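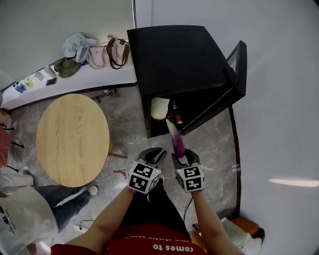 Pflanzen enthalten Stoffe, die ihnen ihre Farbe geben. Man nennt sie Farbstoffe oder Pigmente. Ein und dieselbe Pflanze kann an verschiedenen Stellen verschiedene Farben haben. Das Gemüse vor dem schwarzen kleinen Kühlschrank ist an der oberen Spitze blass grünlich-weiß und geht nach unten in ein kräftiges Purpurrot über. Solche Übergänge kommen zustande, wenn ein Farbstoff im Gewebe ungleich verteilt ist. Wo viel davon vorhanden ist, sehen wir eine dunkle Farbe. Wo er fehlt, bleibt das Gewebe hell.

Welche Farbstoffe gibt es?

Der bekannteste Farbstoff der Pflanzen heißt Chlorophyll oder Blattgrün. Mit seiner Hilfe nutzen Pflanzen das Sonnenlicht, um aus Wasser und Kohlendioxid Zucker herzustellen. Dieser Vorgang heißt Fotosynthese.

Karotten verdanken ihr Orange den Carotinoiden. Auch in Kürbis, Mais und gelber Paprika sind sie enthalten. Carotinoide lösen sich gut in Fett und kaum in Wasser. Deshalb färbt sich das Öl in der Pfanne gelblich, wenn Karotten darin gebraten werden.

Rotkohl, Heidelbeeren und rote Zwiebeln enthalten Anthocyane. Der Name setzt sich aus zwei griechischen Wörtern zusammen, die „Blüte“ und „blau“ bedeuten. Anthocyane lösen sich in Wasser. Bei der Roten Bete ist wieder ein anderer Farbstoff am Werk, das Betanin. Es färbt auch die Finger, wenn man die Knollen ohne Handschuhe schält.

Wozu braucht die Pflanze Farben?

Bunte Blüten locken Insekten an, die den Blütenstaub weitertragen. Reife Früchte fallen Vögeln und anderen Tieren auf. Die Tiere fressen sie und verbreiten dabei die Samen. Manche Farbstoffe schützen außerdem die Blätter vor zu starkem Licht. Bei einigen Pflanzen bilden sich an kühlen, sonnigen Tagen besonders viele Anthocyane.

Ein Versuch mit Rotkohl

Anthocyane können ihre Farbe wechseln. In einer sauren Flüssigkeit werden sie rot, in einer basischen blau oder grün. Das Gegenteil von sauer heißt in der Chemie „basisch“. Führt den Versuch gemeinsam mit einer erwachsenen Person durch, denn es wird heißes Wasser verwendet.

Ihr braucht: 5 Blätter Rotkohl, eine Schüssel, ein Sieb, 3 durchsichtige Gläser, etwas Essig und einen Teelöffel Natron.

Die Blätter werden in kleine Stücke geschnitten und in die Schüssel gelegt. Die erwachsene Person übergießt sie mit heißem Wasser. Nach 10 Minuten wird die Flüssigkeit durch das Sieb gegossen und, sobald sie abgekühlt ist, auf die Gläser verteilt. In das erste Glas kommt der Essig, in das zweite das Natron. Das dritte bleibt zum Vergleich unverändert. Schreibt auf, welche Farben ihr beobachtet. Die Flüssigkeiten dürfen nicht getrunken werden und kommen nach dem Versuch in den Ausguss.

Wörter zum Nachschlagen

Pigment: ein Stoff, der etwas färbt.
Gewebe: viele gleichartige Zellen, die zusammen eine Aufgabe erfüllen.
Natron: ein weißes Pulver, das auch beim Backen verwendet wird.

Text: Mimoza Bošković
Fachliche Durchsicht: Roswitha Wieser
Kinderseiten des Lehrgartens Ollitz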